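Grestham lab adds sorting runs to training set

2 June 2020

Stuler has recorded 2,031 examples of a two-armed robot sorting household goods at its Grestham lab. An operator guides both arms through each run, and the joint positions and video are saved together.

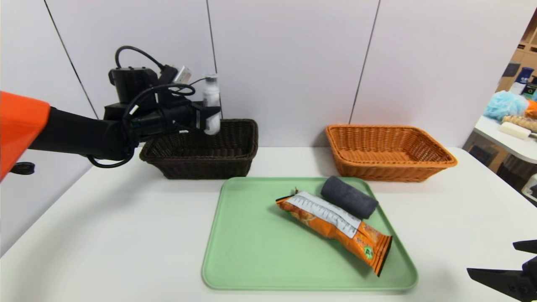

The left gripper holds a white bottle near the dark brown basket. A snack bag and a rolled grey towel are on the tray.

Runs longer than 20 seconds are labelled separately. Recording moves to Jaturville next.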